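September 4, 2019

The Girard Tennis Club has named Kendra Gosselin head coach of its junior program. She starts in November, when play moves indoors to the Skarnora courts.

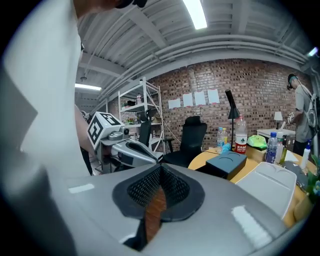

Gosselin has coached in Grerkau since 2000 and ran the town's summer clinics for most of that time. The club had 386 members at the end of August, and juniors make up its fastest growing group.

Group lessons will be offered after school for ages 6 to 16.

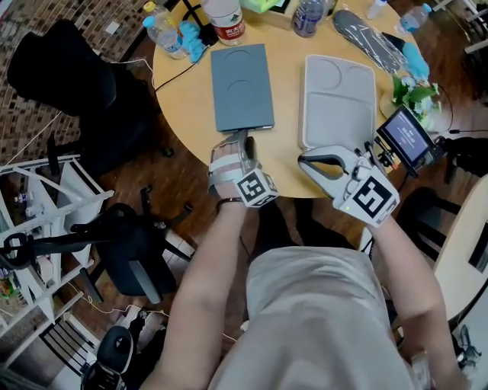 The fee is $100 for the first session of classes, with rackets available to borrow. Sign-up forms are at the club desk. Adult classes stay on their current schedule.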